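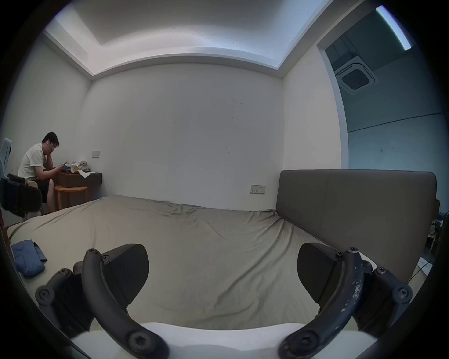 Figure 5. Bedroom in the Parden set with a fitted sheet on the bed and a folded blue cloth at its left end.

Detelon > Household Textiles > Bed Surfaces > Section 4

4.2 Creasing of fitted sheets in occupied rooms

Fitted sheets were treated apart from flat sheets, as the elastic edge changes where slack collects. Creases were sorted by length and by distance from the nearest mattress edge. Short creases lying in a group were entered as a cluster; long folds were entered singly, with their direction.

The grey-green sheet in Figure 5 shows both types. The middle of the bed is mostly smooth. A cluster of small creases lies close to the back wall, and long diagonal folds run from the far right corner towards the lower centre. Shallower folds cross the left end. Under the Hukau scale the sheet was graded 5 out of 9, the long folds carrying most of the score.

Cloth resting on the bed was recorded under a separate heading and did not affect the grade. The same applied to textiles on other furniture, such as the crumpled white, beige and grey pile on the desk. These were coded only as folded or unfolded, following Rainer.

Rooms were graded as found, and residents carried on with what they were doing; in Figure 5 one is seated at the desk with a phone. Of the 40 rooms in the set, 18 had a fitted sheet on the bed. Sheets under a duvet or blanket were left out of the comparison in Section 4.3, where the two sheet types are set against each other by mattress width.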